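How Do You Test a Robot's Hand?

Think about the last time you put the dishes away. You probably didn't think very hard. You picked up a bowl, you put it on top of another bowl, and you put the whole pile in the cupboard. Your hand did most of the work without asking you.

A robot has to be taught all of that. First, though, somebody has to decide what kind of hand to give it. At the Zellar workshop, a small group of engineers spends most of the year on that one question. They try out hands, compare them, write down what went wrong and try again.

What is a gripper?

Engineers usually call a robot's hand a gripper. Some grippers look a bit like a human hand, with a thumb and several fingers. Most do not. Many have two fingers that open and close, like a pair of kitchen tongs. Some have no fingers at all and hold things with suction, the way a plunger sticks to a floor.

Every kind is good at some jobs and bad at others. A suction gripper is great with flat boxes and useless with a sponge. A hand with five fingers can hold a pencil, but it has a lot of small parts inside, and small parts break. Two fingers are simple. They are also strong enough for many things you find around a house.

Holding the hand by hand

You might expect a gripper to be tested on a robot arm. Sometimes it is. But an arm is heavy and slow to set up, so the Zellar team often starts with a gripper that a person can hold. The person moves it around and makes it open and close. A camera on the gripper records what happens in front of the fingers.

This kind of test is useful in two ways. The engineers find out what the fingers can do. They also collect recordings of a person doing a job properly, and later a computer can learn from those recordings.

The tests take place in ordinary kitchens as well as in the workshop. A real kitchen has shiny tiles, a stove that takes up room and things standing close together.

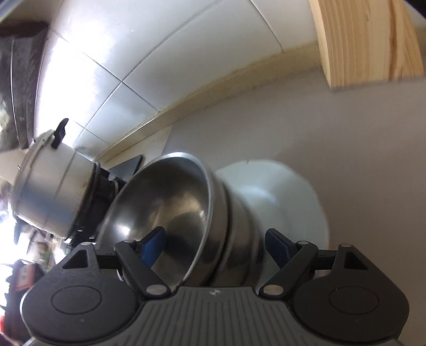

Metal bowls are one of the harder things to pick up. Try it yourself with only your thumb and one finger. If you squeeze a bowl from both sides, you need to open your hand very wide. It is easier to pinch the rim, with one finger inside the bowl and the other outside.

Pinching the rim has its own problem. Now all the weight hangs from one small spot, and the bowl wants to swing or turn. If the bowls are stacked, it gets trickier. Did the gripper take hold of one bowl, or more than one? A person can feel the difference in weight right away. A simple gripper can't feel it at all.

Why the fingertips matter

The part of the gripper that touches things is called the pad. Pads can be hard or soft, smooth or bumpy. On the grippers used for the kitchen tests, the pads are blue, so they are easy to tell apart from the black fingers.

A pad has to have enough grip. The word for this is friction. Friction is what stops your shoes from sliding when you walk. Socks on a smooth floor have little friction, and sneakers on a sidewalk have a lot. Steel and glazed plates are slippery, so the pads have to make up for it.

Engineer Kevser Karaca tested two pads before the team settled on one. She called them Mimton and Lornon, which are just the names written on the boxes they came in. She used each pad for 400 pickups, with the same bowl, the same plate and the same spoon. Every time something slipped, she made a mark in a notebook. She did not change anything else during the test.

That last part is important. Suppose she had used the Mimton pad on a bowl and the Lornon pad on a banana. Then she wouldn't know if a slip was the fault of the pad or the fault of the banana. When you compare two things, you change one thing and keep the rest the same. This is called a fair test. You may have done one at school with paper airplanes or bean plants.

The Lornon pad slipped less on steel. The Mimton pad was better on the spoon. The team chose Lornon, and Kevser wrote "spoons?" on the whiteboard. It was still there in March.

What the camera sees

A gripper with a camera on it sees the world from a strange place. Hold your phone next to your wrist and film yourself picking up a cup. You will see your own fingers in every part of the video. The room tilts whenever your wrist tilts. When you get close to the cup, it fills the whole picture.

That view has a big advantage. The camera always points at the place where the work is going on. A camera on the ceiling would see the whole kitchen, but your arm could get in the way just when you reached for something.
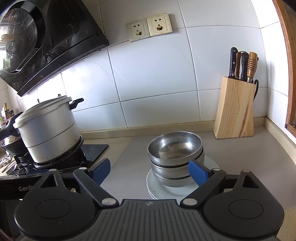

Umut Karaca looks after the cameras. (He is Kevser's brother, and they drive to work together.) His job is to choose the lens, which is the curved piece of glass at the front. A narrow lens shows a small area with lots of detail. A wide lens shows much more of the room, but straight lines near the sides start to bend.

Umut prefers the wide lens. A robot that can see only the bowl will not know about the knife block next to it. He would like it to know about the knife block.

Shiny things cause trouble for any lens. A steel bowl works like a funhouse mirror. It shows bits of the window, the wall and the gripper, all stretched out of shape. You know that the window in the bowl is only a reflection. A computer has to learn it from examples, and it needs a great many. One set of recordings that Umut put together had 4000 pickups in it. After he took out the blurry ones and the ones where somebody stopped halfway, 3309 were left.

One hand or two?

Some jobs can be done with one hand. You can take a bowl off a stack with one hand if you are careful. Others go better with two. Think of holding a plate steady while you wipe it, or lifting a big pot by both handles.

When two grippers work together, they can get in each other's way. They can bump, or one can block the other's camera. Raed Sleiman, who writes the software, compares it to two people cooking in a small kitchen. Each has to know where the other one's elbows are. His program looks at the recordings from both grippers and matches them up in time, so that the computer learns what the left hand was doing while the right hand was busy.

Raed tried two ways of doing this. In the first, each gripper had its own clock. The clocks slowly drifted apart, the way two wristwatches do, and after a while the left hand seemed to let go of a plate before the right hand had reached it. In the second, both grippers got the time from one clock. The second way needed an extra cable at the start of each session, and everyone complained about the cable, but the recordings matched. They kept the cable.

Plates are a good test for all this. A plate lying flat on a counter is hard to get hold of, as there is hardly any space under the rim for a finger. Plates with a wavy rim are a little different at every point along the edge. A finger that fits well in one spot may not fit so well an inch farther along.

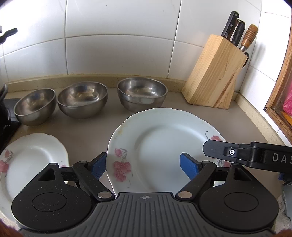

Try it at home

You can test grippers without a robot. You will need:

A pair of kitchen tongs
Two clothespins
Rubber bands
A plastic bowl, a plastic plate, a spoon and a sponge
Paper and a pencil

1. Make a chart. Write the names of the four objects down the side. Across the top, write "tongs" and "tongs with rubber bands."

2. Pick up each object ten times with the plain tongs. Move it from one side of the table to the other. Each time it drops or slips, make a mark on the chart.

3. Wrap rubber bands around the tips of the tongs. Do the same thing again, with the same objects and the same table.

4. Compare your marks. Which object changed the most? Was there one that didn't change?

5. Now try the clothespins, one in each hand. Can you lift the plate? Where do you have to hold it?

Use plastic dishes for this, and ask an adult before you take anything out of the cupboard.

Words to know

Gripper: the part of a robot that takes hold of things.

Pad: the part of a gripper's finger that touches the object.

Friction: the force that makes it hard for two surfaces to slide past each other.

Lens: the curved glass at the front of a camera.

Fair test: a test where you change one thing and keep everything else the same.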